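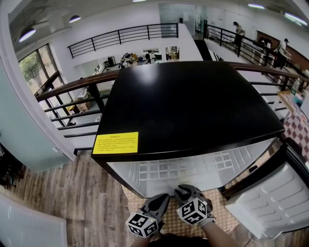
*Gloves with marker cubes, and the fridge with its door open.*

On Fri 29 March I went to the open day at Feltach, upstairs from the entrance hall. My colleague Torunn Nygård had sent me the invitation and I almost didn't go, as I know more about bakery ovens than about robots. I am glad that I went.

The theme was kitchen tasks. Uyên Ông, who led our group, explained that a robot must see a simple action very many times before it can copy it. Opening a fridge is one of these actions. With the gloves, a person does it with their own hands and the cubes on the back tell the computer where each hand is. Their present collection has 961 recordings, and she said it is still too little.

Visitors were allowed to try for 30 minutes. I chose the hand-held gripper, and I found it harder than I expected. You have only two jaws, so you must think about the angle before you come near the door.

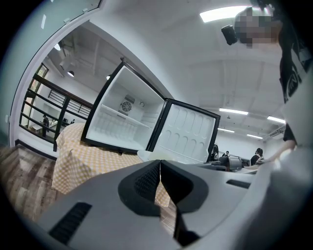 *The gripper in front of the small fridge on the yellow checked cloth.*

I asked whether the type of fridge matters. It matters a lot, she answered, and also the height it stands at and which side the hinges are on.

The tea was good, the biscuits were finished before I arrived. Holger Eklund has promised to send me the slides, and I will write more when I have read them.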